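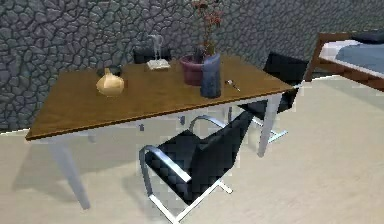

Haushaltsroboter im Wohnraum: Regeln für Tisch, Stühle und Boden

Die folgenden Hinweise gelten für Geräte mit Greifarm auf fahrbarem Unterbau, die Tische abräumen oder abwischen. Für reine Saugroboter reicht der Abschnitt zum Boden.

Vor dem ersten Einsatz

Raum einmal im Simulator durchspielen. Bei Vornico geht das in der App unter "Probelauf", bei Sarkdale am Rechner. Möbel dort so hinstellen, wie sie im Alltag stehen, also mit schräg abgerückten Stühlen. Ein Probelauf im aufgeräumten Zimmer sagt wenig aus. Zwei Durchgänge sind das Minimum, einer davon mit verrückten Stühlen.

Tischplatte

Vasen und Blumentöpfe mindestens 6 cm von der Kante wegrücken. Gefäße, die dicht hintereinander stehen, trennt der Greifer schlecht. Entweder auseinanderstellen oder in der App als gesperrte Gruppe markieren. Hohe Pflanzen immer sperren, auch wenn der Topf selbst klein ist. Der Arm rechnet mit dem Topf und streift die Zweige.

Durchscheinende Ständer, Glas und dünne Deko werden oft zu schmal oder gar nicht erkannt. Vor dem Wischen wegnehmen.

Besteck und andere dünne Teile einzeln hinlegen, Griff zur Raummitte. Messer räumt man von Hand ab.

Stühle

Verchromte oder polierte Armlehnen und Kufen spiegeln und stören die Abstandsmessung. Im Zweifel die Sicherheitszone um den Stuhl auf 40 cm stellen. Schwarze Sitze unter dem Tisch sind für manche Tiefenkameras ein Loch. Wer das im Probelauf bemerkt, schiebt den Stuhl ganz heran oder stellt ihn aus dem Fahrweg.

Boden

Teppichkanten ankleben, Kabel hochlegen. Unter dem Tisch nur fahren lassen, wenn zwischen den Beinen genug Platz zum Wenden ist. Das Maß steht auf dem Typenschild oder im Anhang der Anleitung. Steht ein Bett im selben Zimmer, die Bettdecke so legen, dass nichts auf den Boden hängt.

Betrieb

Nicht laufen lassen, wenn Kinder oder Tiere allein im Raum sind. Der Not-Halt muss von der Tür aus erreichbar sein. Bei Riltitz sitzt er nur am Gerät, dort den Funktaster dazukaufen.

Greifkraft für Keramik auf Stufe 2, für Glas auf Stufe 1. Nach jedem Update kontrollieren, die Werte werden gern zurückgesetzt.

Greiferpolster monatlich mit lauwarmem Wasser abwischen, kein Spülmittel mit Balsam. Die Polster von Vachon passen auch an die älteren Arme von Riltitz, die Schrauben müssen aber getauscht werden.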